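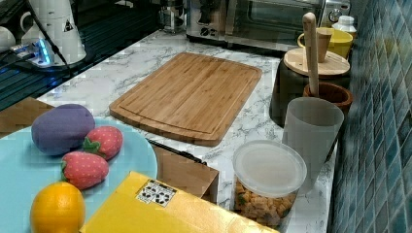 Adesuwa Tamuno
Teaching assistant, Household Materials I

Handout 4: Wood and water in the kitchen

In the last lecture we spoke about how wood takes in water and gives it back to the air. Please read these notes before the practical class and bring your own questions.

Why wood moves

Wood is built of long, thin cells, which lie mostly in the direction of the trunk. When the cell walls take in water they become thicker, but they hardly become longer. For this reason a board swells across the grain much more than along it. Bamboo is a grass, but it behaves in a similar way, and many students forget this in the examination.

If only one face of a board is wetted, this face grows and the other does not. The board then bends. We call this cupping. In the exercise by Dr Onyeka, a flat board 22 mm thick was left on a damp cloth, and it was the upper, dry side which became hollow.

The groove

A groove near the edge of a cutting board collects the juice from meat or fruit. It also makes the board thinner at this place, so the maker must not cut it too deep. Look at the end grain under the groove when you examine your sample. 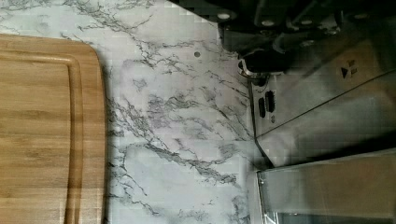 Care of the board

Wash both faces, also when only one was used. Dry the board with a cloth and stand it on its edge so that air can reach both sides. Do not leave it in the sink. Oil it when the surface looks pale and dull. Use an oil which is sold for this purpose, because some cooking oils become sticky after a few weeks.

For the practical class

Weigh your sample dry, then again after one hour in water. Write both weights in the table. My own sample weighed 425 g before the water. Ebere Ezeani will collect the tables at the end of the class.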